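**To:** Owusu Fund, Community Living Stream
**From:** Kollero Home Support, Ernora office
**Prepared by:** Garba Nwankwo, Program Coordinator
**Date:** 18 May 2025

# Small Items Sorting Program: Second Progress Report

## 1. Purpose of this report

This report is submitted under the reporting schedule of the funding agreement. It covers the work carried out since the first progress report, the changes made to the sorting method, spending to date and the work planned for the remainder of the term.

The program assists older residents and people returning home after a hospital stay to sort the small household goods that gather in bathroom cabinets, bedside drawers, biscuit tins and handbags. Larger furniture and clothing remain outside the scope of the agreement and are referred to other services.

## 2. Summary of activity

During the reporting period the program completed 158 home visits. A further 296 enquiries were received by telephone and through partner agencies. Many of these came from family members seeking advice only and did not lead to a visit. The enquiry log has been revised so that advice calls and requests for a visit are now recorded separately.

Demand was strongest in the older apartment buildings near the centre of Ernora, where storage is limited and a single tin or drawer often serves several purposes. Staff have reported that a container of this kind will commonly hold toiletries, medicines, hardware and food together. This mixture is the main reason the program treats small containers as a category of their own.
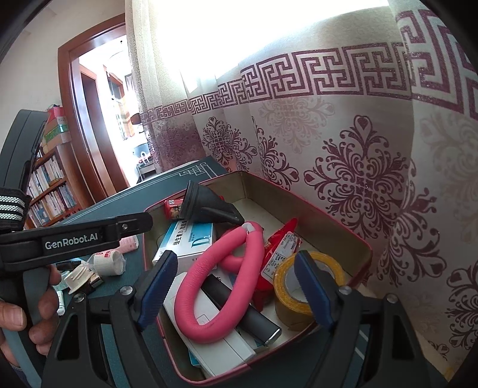

Mixed containers take longer to sort than their size suggests. The initial work plan allowed one appointment for each room. It has been replaced by a plan that allows one appointment for each two or three containers, depending on the stamina of the client. Clients have generally welcomed the shorter and more frequent visits, and cancellations on the day have declined.

## 3. Method

### 3.1 Clearing and laying out

Each session begins with a cleared table and a plain cloth or mat. A dark, single-colour surface is preferred where the household has one, as pale caps, labels and small packets are easier for clients with low vision to find against it. Where the client has a favourite tablecloth, staff use it. The program does not require the purchase of any mat or cloth.

The container is not tipped out. Items are removed one or two at a time, named aloud with the client and set down with space between them. This point was added to the written method after several clients told staff that a full table was discouraging and made them wish to put everything back.
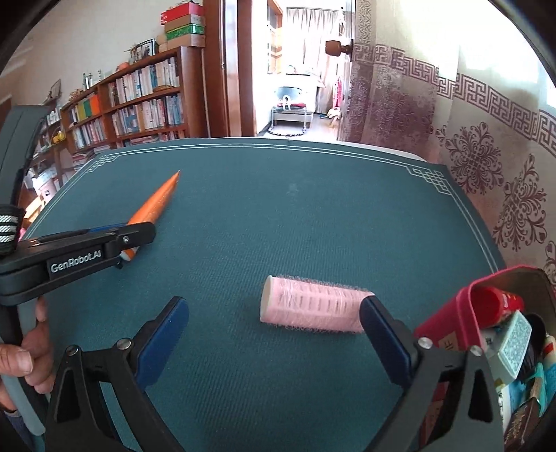
Working with only a few items in view has also improved the quality of decisions. Under the earlier approach, clients tended to agree quickly to the removal of goods and then telephone the office to ask for them. Since the change, such calls have become uncommon. Staff hold all items marked for removal until the following visit, and this holding step will be retained.

### 3.2 Grouping

Items are placed in the following groups:

- **Personal care:** hair curlers, brushes, combs, creams, toothpaste and dental floss
- **Medicines and supplements:** anything swallowed, applied for a medical purpose, or carrying a dosage label
- **Food:** sealed packets and snack boxes
- **Household and repair:** packing tape, cords, adapters, rubber fittings and spare parts
- **Undecided:** anything the client or the worker cannot name

The fifth group was added at the request of field staff. Loose rubber and plastic parts are a frequent source of difficulty, as many have been separated from the appliance to which they belong. Under the previous method these were often thrown out and later missed. They are now kept together in a labelled bag, and the client is asked to check it against the vacuum cleaner, hair dryer or other appliances before the next visit.

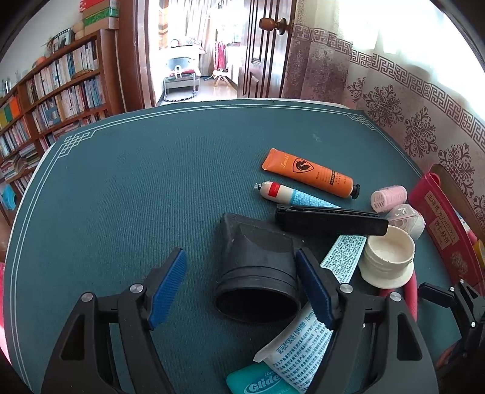 *Grouping stage: a black rubber adapter, tubes, a hair curler, an open jar and a dental floss container on the table.*

Tubes deserve particular mention. Toothpaste, hand cream, medicated ointment and adhesive are sold in similar shapes, and clients with reduced eyesight may rely on colour alone. Staff now read the label of every tube aloud, including those the client believes to be familiar. Where the label is worn, the tube goes into the undecided group until it can be identified by a family member or pharmacist.

### 3.3 Labels in other languages

A considerable share of the goods handled by the program carry packaging printed in Chinese or Japanese, and several client households shop mainly at Asian grocers. The first version of the sorting sheet assumed English labels and was of limited use in these homes. It has been replaced by a sheet with a blank column in which the client or a relative may write the name and use of each item in whichever language they prefer.

Staff are instructed not to guess the contents of a package from its colour or picture. Telephone interpreting has been used where a medicine or supplement was involved. For food and general toiletries, family members have usually been able to assist.

### 3.4 Repacking

Once groups are agreed, items are returned to storage with one group to a container. The client's own tins and boxes are used first. Decorative tins are often valued in their own right, and clients are more likely to maintain an arrangement that uses containers they already know.

Where additional storage is needed, the program supplies clear lidded boxes purchased from Roltex. Two points have arisen with these. The smallest size is too shallow for a roll of packing tape standing on edge, and the lids are stiff for clients with arthritis. The supplier has agreed to exchange unopened stock for a deeper box with a looser lid, and the exchange is expected to be complete by July.

## 4. Safety matters

Small glass bottles remain the most common hazard noted in visit records. They are easily hidden beneath lighter goods, and some have lost their labels. Staff take glass out of mixed containers as early in the session as possible and place it well away from the edge of the table. Round tables require extra care, as goods tend to be pushed outward as the middle fills.

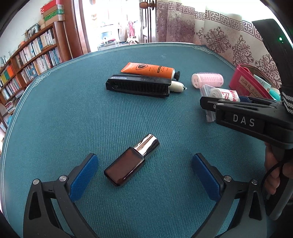

*Amber-brown glass bottle with a silver metallic cap, an orange squeeze tube and a folding hair brush on a round table.*

Unlabelled bottles are not opened or smelled by staff. With the client's consent they are set aside for return to a pharmacy. Three visits in this period were paused so that medicines could be checked before sorting continued. No injuries to clients or staff were reported.

Cords are wound and tied before they are placed on the table. This followed a minor incident in which a trailing cord pulled a jar of cream to the floor.

## 5. Spending

Direct spending on materials for the period was $2761. This amount covered storage boxes, labels, large-print sorting sheets, reusable bags for the undecided group and disposable gloves. Spending on boxes was higher than planned in the first part of the period, when staff were supplying new containers as a matter of course. It fell once the rule of using the client's own containers first had been adopted.

Printing costs also rose on account of the revised sorting sheet. No further redesign is planned under the current agreement. Travel and wages are reported separately in the quarterly financial statement and are not repeated in this document.

## 6. Difficulties encountered

**Follow-up visits.** The holding step in section 3.1 depends on a second appointment. Some clients consider the work finished after the first visit and decline the second, leaving a bag of undecided goods in the home. Staff now book both appointments at the outset.

**Table space.** Several homes have no table that can be cleared. Sorting on a bed was tried and found unsuitable, as small items roll together and are lost in the bedding. A folding table is now kept in the program vehicle.

**Family disagreement.** Relatives at times wish to discard more than the client does. The client's decision stands in every case, and the confirmation letter now says so.

## 7. Work planned for the next period

1. Complete the exchange of storage boxes with Roltex and review the new lids with clients who have limited hand strength.
2. Issue the revised sorting sheet to all field staff and withdraw remaining copies of the earlier version.
3. Hold one half-day training session on handling medicines and unlabelled bottles.
4. Contact clients seen early in the term to learn whether the groupings have been kept up.

## 8. Matter for the Fund's decision

Kollero requests approval to transfer the unspent portion of the storage box allocation to telephone interpreting. The total amount of the grant would not change. A written response before the July reporting date would allow the transfer to be included in the next financial statement.

Garba Nwankwo
Program Coordinator, Kollero Home Support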